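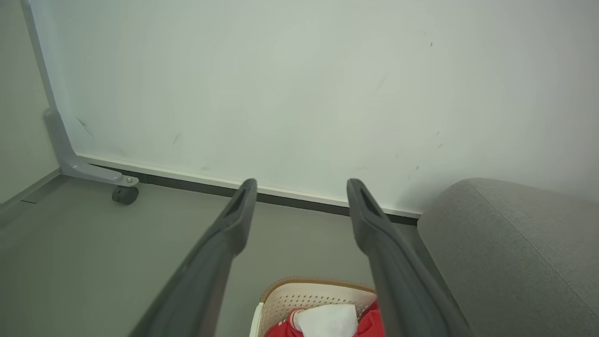 Salles de réunion : Zornau révise ses règles de ventilation

La ville de Zornau appliquera à partir d'octobre une nouvelle consigne de renouvellement d'air dans les salles de réunion et de formation de ses bâtiments tertiaires. Le texte, adopté mercredi, remplace un réglage fondé sur la surface des locaux par un réglage fondé sur leur occupation réelle. Il concerne 72 salles réparties sur 4 sites, toutes raccordées à des centrales de traitement d'air double flux.

Jusqu'à présent, le débit était fixé à la mise en service et ne variait plus ensuite, sauf intervention manuelle. Une salle prévue pour vingt personnes recevait le même volume d'air neuf avec trois occupants ou avec vingt-cinq. Les relevés effectués l'hiver dernier par le bureau d'études Panagiotou ont mis en évidence deux situations opposées : des locaux surventilés une grande partie de la journée, et des salles de formation où la concentration en dioxyde de carbone dépassait durablement la consigne interne en fin de matinée.

La nouvelle règle retient un seuil de déclenchement exprimé en écart par rapport à l'air extérieur. Lorsque cet écart atteint 600 ppm, le registre motorisé de la salle passe en grand débit. Il revient au débit de base une fois l'écart redescendu sous une valeur inférieure, réglée site par site afin d'éviter les battements de registre. En inoccupation, un débit minimal est maintenu pour évacuer les émissions du mobilier et des revêtements.

« Le choix d'un écart plutôt que d'une valeur absolue simplifie l'étalonnage », indique Aurelia Iordache, ingénieure au service des bâtiments. Une sonde de référence est placée à la prise d'air neuf de chaque centrale, et les sondes d'ambiance sont recalées sur elle pendant la nuit, quand les locaux sont vides depuis plusieurs heures. La dérive lente des capteurs infrarouges non dispersifs, connue et documentée, est ainsi corrigée sans dépose.

L'emplacement des sondes a donné lieu à la partie la plus longue du document. Elles doivent être fixées sur une paroi intérieure, à hauteur de respiration d'une personne assise, à distance des portes, des bouches de soufflage et des radiateurs. Les murs équipés d'un tableau ou d'un écran sont déconseillés : l'intervenant s'y tient souvent debout et son souffle fausse la mesure. La pose en gaine de reprise reste admise pour les petites salles, à condition que la gaine ne desserve qu'un seul local.

Les essais ont été conduits sur le site de Surkport, dans un immeuble de bureaux livré avec des registres déjà motorisés. Sur la période de mesure, l'écart est resté sous le seuil pendant 91 % du temps d'occupation. Les dépassements restants correspondent presque tous à des réunions tenues portes fermées, au-delà de la capacité affichée. Roxana Benavides, qui a suivi la campagne pour Panagiotou, signale aussi un défaut de programmation sur un automate : la temporisation de retour au débit de base avait été saisie en secondes au lieu de minutes. Le défaut a été corrigé en cours de campagne et les données antérieures ont été écartées.

La question du bruit n'est pas entièrement réglée. Le passage en grand débit augmente la vitesse d'air aux bouches, et plusieurs salles du dernier niveau ne disposent pas de silencieux secondaires. Le service prévoit d'y limiter l'ouverture des registres jusqu'au remplacement des diffuseurs. Niamh Ó Dálaigh, représentante des usagers du site, a demandé que les niveaux sonores soient mesurés salle occupée et non à vide - la demande figure en annexe, sans échéance.

La fourniture des sondes et des actionneurs a été attribuée à Favano. Le marché comprend la pose, le raccordement à la gestion technique du bâtiment et une vérification annuelle. Les données de mesure seront conservées sous forme de moyennes par quart d'heure. Elles ne pourront pas servir au suivi de l'occupation individuelle des bureaux, point que le règlement mentionne explicitement.

Côté énergie, aucun objectif chiffré n'a été retenu. Les gains attendus sur les périodes creuses seront en partie compensés par l'augmentation des débits dans les salles de formation, et le rendement des échangeurs varie trop d'un bâtiment à l'autre pour qu'un résultat unique ait un sens. Un relevé par centrale sera publié après la première saison de chauffe.

Les travaux commenceront par le site de Surkport, où seuls les capteurs restent à compléter. Pendant la pose, chaque salle sera fermée une demi-journée. Les réservations concernées seront déplacées par le service des bâtiments.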